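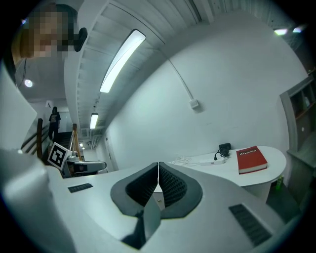
What does it take to join the robotics club this year? A free afternoon and some patience - no experience is needed, and the club lends out all the tools.

Student club picks up speed

The Husidow robotics club is back for October with its biggest project yet, and the students can't wait to show it off! Four teams are learning how soft fingers pick up everyday things, working first with hand-held grippers and then writing the code that will let an arm try the same job (the fun part, if you ask them).

Lionel Mallet, who coaches the beginners, loves how fast the new members have settled in. "They argue about grip angles all through lunch," he said. "I couldn't be happier."

The teams are getting ready for the Patwary Cup, where each entry has 105 seconds to sort 12 objects into bins. First prize is $500 toward parts. Maximiliano Troncoso is captain of team Una, which has already redesigned its code twice - and is planning a third go.

New members can sign up at the front desk until 10/01/2022.

Search this site Go

Get our newsletter! By continuing you accept cookies. OK

© Husidow Student News | Contact | Back to top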